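The case against the clever sponge

Every spring the cleaning aisle grows by a shelf. This May it was white blocks, firm and faintly chalky, sold on the promise that they will lift years of grime from stone, concrete and anything else you have neglected. Alledeck makes one. So does Cloutier, at nearly twice the price, in a box that uses the word "system" four times.

I have been cleaning my own back step in Bristby for long enough to distrust a system. The step is rough, it faces north, and it turns a sort of brown-green over winter whatever I do. A stiff brush and a bucket of warm water get most of it off in half an hour. The rest I have learned to live with.

Still, I bought both blocks and gave each an evening. The Alledeck crumbled at the corners and left a pale dust that had to be rinsed away, so the bucket came out anyway. The Cloutier held together better and did less. On a smooth glazed tile I would grant them both a pass mark. On a surface with any tooth to it, a flat face touches the high spots and glides over the hollows, and the hollows are where the dirt lives.

The leaflet claims one block will treat 63 square feet. I would like to meet the person who managed it. Mine were finished before I reached the drainpipe, and at that rate a modest yard would cost more than having someone round with a pressure washer.

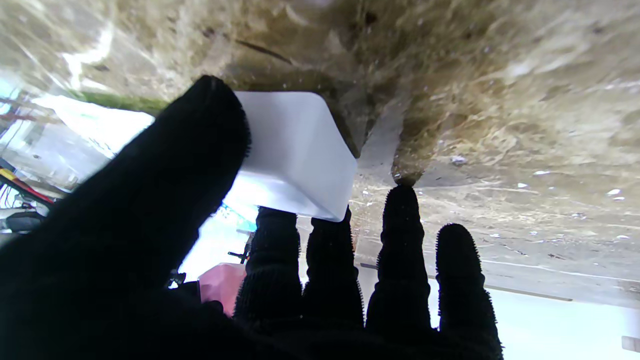
Then there is the matter of gloves. Both makers recommend them, and neither says what sort. Knitted ones give a decent grip until they are soaked, after which they hold the dirty water against your skin and take all night to dry on the radiator. Rubber ones slip. I ended up bare-handed, with a grazed knuckle and a low opinion of the whole business.

A hardware shop in Clirkby still sells the plain scrubbing brush, wooden back, no leaflet. I have had mine for years. The bristles have splayed a bit on one side, and I shall replace it when they go altogether, probably with the same one.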